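Was wohnt eigentlich auf einer Platine?
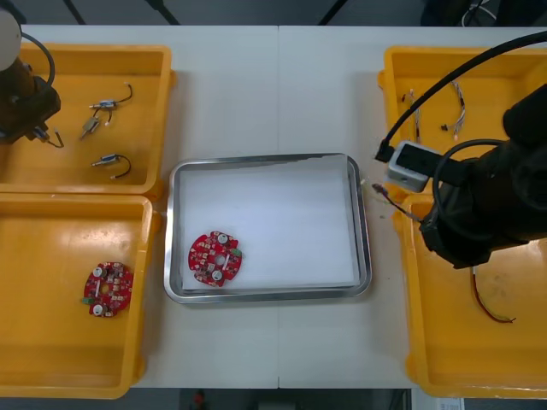

Rote Platine in der Metallschale, Kabel und Stecker in gelben Kästen.

Hallo! Heute geht es um etwas, das fast jeder von euch zu Hause hat und das trotzdem kaum jemand zu sehen bekommt, denn es steckt meistens in einem Gehäuse: die Platine. Als ich ungefähr so alt war wie ihr, habe ich mein kaputtes Radio aufgeschraubt (mit Erlaubnis, na ja, mit halber Erlaubnis) und dachte, ich finde darin eine winzige Stadt. Lauter kleine Häuschen, dazwischen dünne Straßen! Den Vergleich mag ich heute noch.

Eine Platine ist eine flache Platte, die selbst keinen Strom leitet. Auf ihr verlaufen aber ganz dünne Bahnen aus Kupfer, und das sind die Straßen. Auf diesen Straßen flitzt der Strom von einem Bauteil zum nächsten. Früher musste man für jede Verbindung einen eigenen Draht anlöten, das sah im Inneren eines Geräts manchmal aus wie ein Teller Spaghetti.

Warum ist die Platine rot?

Viele Platinen sind grün, aber das muss nicht so sein. Die Farbe kommt von einem Lack, der die Kupferbahnen schützt. Den gibt es auch in Blau, Schwarz, Weiß oder eben Rot. Schneller oder schlauer wird eine Platine durch die Farbe nicht, auch wenn ich als Kind fest davon überzeugt war, dass rote Sachen immer schneller sind.

Und warum rund?

Weil eine Platine in ihr Gehäuse passen muss! In ein rundes Gehäuse kommt oft auch eine runde Platine. Schaut euch mal den Rand an: Da sind Kerben drin. Solche Kerben können dabei helfen, dass eine Platine im Gehäuse richtig herum sitzt und sich nicht verdreht, ein bisschen wie bei einem Puzzleteil. Und ein Loch in der Mitte kann praktisch sein, wenn dort eine Schraube oder eine Achse durch soll.

Die ganz kleinen Teile

Die winzigen Dinger auf der Oberfläche heißen SMD-Bauteile. Das ist eine Abkürzung aus dem Englischen und bedeutet, dass sie direkt oben auf die Platine gelötet werden. Manche sind kleiner als ein Reiskorn, und wenn einem so eins auf den Teppich fällt - tja, dann viel Spaß beim Suchen. Auf großen Platinen können über 345 davon sitzen. Einige bremsen den Strom, das sind die Widerstände. Andere speichern für einen Moment ein kleines bisschen Strom und geben ihn wieder ab, die heißen Kondensatoren.

Stecker, die Türen der Stadt

Irgendwie muss der Strom ja in die Stadt hineinkommen. Dafür gibt es Stecker und Buchsen, und die sitzen gern am Rand, so wie der kleine grüne Anschluss an unserer roten Platine. Da kommt man mit einem Kabel gut dran. Viele Stecker haben eine besondere Form, damit man sie nur auf eine Art hineinschieben kann. Wenn es klemmt: nie mit Gewalt! Erst mal drehen und nochmal gucken.

Bei Kabeln seht ihr oft zwei Farben nebeneinander, zum Beispiel Rot und Schwarz. Bei einer Batterie steht Rot meistens für Plus und Schwarz für Minus. Wenn mehrere Kabel mit ihren Steckern fertig zusammengefasst sind, nennt man das einen Kabelbaum. Blätter hat der keine, aber er verzweigt sich manchmal tatsächlich wie ein Baum. In einem Auto steckt ein riesiger davon.

Ordnung muss (leider) sein

Ich bin wirklich kein ordentlicher Mensch, fragt lieber nicht nach meinem Schreibtisch. Aber beim Basteln mit Elektronik sortiere ich alles in Kästen: die Platinen in einen, die Kabel in einen anderen, und was ich gerade brauche, kommt in die Mitte auf eine helle Unterlage. Auf Weiß findet man kleine Teile viel leichter wieder.

Probiert es selbst aus!

Ihr braucht einen Bogen Pappe, Buntstifte, Wollfäden und 20 Knöpfe oder Perlen. Schneidet einen Kreis aus der Pappe und malt ihn an, die Farbe sucht ihr euch aus. Dann klebt ihr die Knöpfe als Bauteile auf und verbindet sie mit den Wollfäden. Die Fäden sind eure Strombahnen und dürfen sich nicht kreuzen! Das ist ganz schön knifflig, ich habe für meine erste Wollplatine 60 Minuten gebraucht und musste zweimal wieder alles abziehen.

Noch etwas Wichtiges: Geräte mit Netzstecker schraubt ihr bitte niemals auf, auch dann nicht, wenn der Stecker gezogen ist. Manche Kondensatoren behalten ihren Strom noch eine ganze Weile. Wenn ihr eine echte Platine anschauen möchtet, fragt einen Erwachsenen, ob er eine ausgebaute für euch hat.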